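Gripper tech wanted, part time, Torham shop (Buckley line)

Posted November 11, 2025

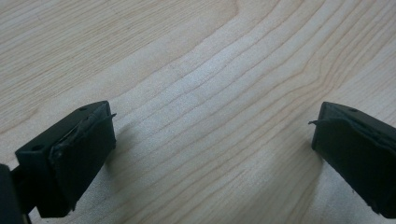
We need one more person to look after the hand-held grippers and the one fixed cell at Torham. Part time to start, could go full time in May if the Jorow contract renews. Pay is by the hour, rate depends on what you've done before, ask when you write.

What you'd do most days:
Check finger pads at start of shift. Peel back anything lifting at the corners, trim it or strip it and re-wrap. Clean old glue off the plastic before new pad goes on, all of it, not most of it.
Check the finger screws. Snug, not cranked. The holes strip easy and then it's a new finger.
Open and close each tool a few times with nothing in it, see that both sides travel the same.
Fill in the log. Tool number, which side, what you changed. Short is fine, blank is not.

Cell work is about once every 4 weeks. Full wipe down, cables, stop button test, re-zero. Takes most of an 8 hour shift if the covers come off without a fight. You'll do the first few with somebody from days.

What we want:
Steady hands, decent eyesight (glasses fine).
Some time fixing small stuff. Bikes, printers, sewing machines, whatever. Tell us wich.
OK reading a parts drawing. No coding needed. If you can do a little, say so, there's always a script on the Pallari bench that wants fixing.
Able to stand a good part of the day and lift a tool case.

Don't need a degree. Don't need robot experience, we'll show you our way of wrapping pads and you'll probably have to unlearn any other way.

Shifts are four days a week, early or late, you pick one and stick with it for the month. Parking out back, the front lot is Jorow's and they do tow.

To apply: send a few lines about yourself plus a phone number to the shop office, put job 515 in the subject line so it dosn't get lost. Resume if you have one. Short bench try-out after that, one worn pad to replace, paid at the hourly rate. Bring closed shoes.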